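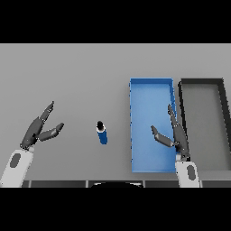 The case against the good drawer

My mother kept a drawer of things too nice to use. Tablecloths, mostly, and a set of dessert forks still in their tissue. When we cleared the house in April we found a candle that had been given to her at my christening. It had never been lit. It had also, over the decades, bent in the middle like a man looking for his shoes.

I took the drawer home, contents and all, and within a month I was adding to it. A bar of soap from a hotel in Arance. A notebook with paper so heavy I didn't trust my handwriting near it. I am 40 and I have owned that notebook for most of my adult life, and the only thing written in it is my name, in pencil, in case I changed my mind.

We are told that saving things is thrift. I used to think so too, and I felt quite superior to people who tore open a box of chocolates in the parking lot. But thrift means getting the use out of something. The good drawer gets no use out of anything. It is a very small museum with one visitor, who comes in looking for scissors.

There is a woman in Lirkville, Agnese Urbonaitė, who runs the secondhand shop on the hill, and I went to see her about the forks. She has a whole wall of other people's best. Gravy boats with the sticker on the bottom. Sheets with the pins in. I asked her which things sold and she said the worn ones, because buyers can tell those are any good. The perfect ones sit there making people nervous. She offered me 20 for the forks and I was so offended I took them home again.

On the bus I tried to work out what I was offended about. I had never eaten with them. My mother had never eaten with them. The person who bought them presumably had cake in mind at some point, but the cake fell through. What I was defending was the idea of an afternoon when we would all be dressed properly and somebody would deserve a small fork.

That afternoon has very high standards. My birthday didn't meet them. The dinner when my brother came back from Ots after two years away didn't meet them either, and we had a pavlova that night, which we ate with soup spoons out of what I can only call habit.

I know the argument on the other side. If you use the good things every day, they stop being the good things. You need a bit of ceremony, something held back, or Christmas is just a louder dinner. I have some sympathy for this. My neighbor drinks his morning coffee out of crystal and it has done nothing for his mood. But a thing held back has to come out sooner or later, and in our family the second half of the arrangement was always left vague.

So I have been working through the drawer. The soap had lost its smell and felt like a piece of chalk. The tablecloth now has a ring on it from a pan, and I minded for an evening. The dessert forks turn out to be excellent for getting olives out of a jar – better than anything I own – and they go in the dishwasher with the rest, against what I am sure would be very firm advice.

The candle I haven't managed. I put it in a holder, where it leaned out over the butter, and I had the match in my hand. Then the phone rang, and afterward it seemed a bit late in the evening to start a candle.

The notebook has a grocery list in it. Page one: eggs, bleach, something for the drain. My handwriting looks terrible on the heavy paper, as I always suspected it would.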